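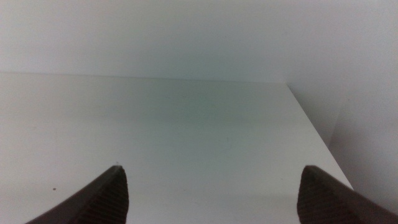 Home | Stories | Issues | Submit | About

The Corner Table

The shop on Rainer Street stayed open until ten, and by eight-thirty most people had gone home. Natnael Gudeta had the corner table. He had put his name on the sign-up sheet every Monday since March, and the other members had stopped asking if they could use it.

He typed the close command and pressed enter. The fingers came together and stopped with a gap between them that he could have slid a coin through.

"Still?" Clémence said from the lathe.

"Still."

She wiped her hands and came over. Clémence Ferrand had built machines for a bottling company called Birside until it was sold, and now she made chess sets. She bent down and put her eye level with the table.

"Do it again."

He opened them and closed them. Same gap.

"What number does it think it's at?"

"498."

"And closed is what?"

"500. It gets to 498 and says it's done."

"So it's lying by two."

"It's lying by more than two. Two wouldn't look like that."

She held out her hand and he gave her the flashlight. She shone it along the ridges on the inside of the left finger. He had printed those pads four times. The first set was too smooth, the second cracked, and the third he'd glued on at an angle and couldn't get off without ruining the finger. The ones on there now were good. He didn't want it to be the pads.

"It isn't the pads," she said.

"Okay."

"What's the arm for, anyway? You never said."

He had said, to other people. He'd told the man at the front desk it was for sorting screws. He'd told his sister it was for learning.

"My father can't do his pills," he said. "He has the box with the days on it. He can't get the lids open and he won't let me come over and do it. He says I have work."

"You do have work."

"I know."

"So the arm opens the lids."

"The arm opens the lids and picks up the pills and puts them in a cup. That's the idea."

Clémence turned the flashlight off. She didn't say it was a good idea or a bad one. There was a lid opener for sale at the drugstore on Altance Avenue, and he had bought it in the winter. His father had put it in the drawer with the batteries.

"Take the left one off," she said.

It took a while. The screw closest to the wrist was hard to reach and he had to go find the long driver, which was in the wrong drawer. When the finger came loose she turned it over and looked at the end where it met the gear. She ran her thumbnail across it.

"Look at that."

One tooth was bent. It was a small thing, leaning over toward its neighbor. It could still turn, but it would bind before it got all the way around.

"Flokum," he said. Flokum was the place he'd ordered the gears from, a bag of 100 for less than he paid for lunch.

"You have more?"

"I have 98 more."

"Then quit looking at it like that."

He went through the bag under the lamp and threw out every gear with a tooth he didn't like. He ended up with a pile of bad ones that was bigger than the pile of good ones. Clémence went back and swept under the lathe. She put the broom away and got her coat, and then she didn't put the coat on. She sat on the stool by the drill press and held it.

"My mother had one of those boxes," she said. "I used to fill it Sundays. She'd argue with me about the blue one. Every week, what's the blue one for."

"What was it for?"

"Blood pressure. I told her every week."

He pushed the new gear on and tightened the screw, and then the hard screw, and plugged the cable back in. The light on the board came up. He opened the fingers wide and let them sit.

"Go on," she said.

He typed the command. They came together and the tips touched. The number on the screen said 500.

"Again," said Clémence.

He ran it again, and then he set it to run by itself and they watched it open and close. After a few minutes it stopped being interesting and they kept watching. At ten to ten the man from the front desk came back and turned off half the lights, and said he was turning off the other half whether they were done or not.

Natnael shut the laptop. He had brought one of his father's old pill boxes in his backpack, the one with the W rubbed off, and he had planned to try it tonight. He left it in there.

"Next week the lids," he said.

"Next week the lids," she said. "Bring the blue ones too."

"He doesn't take a blue one."

"Bring something small, then."

She put her coat on. He wrote his name on the sheet by the door, on the line for the corner table, and gave her back her pen.

2,794 reads | 41 comments | Share | Save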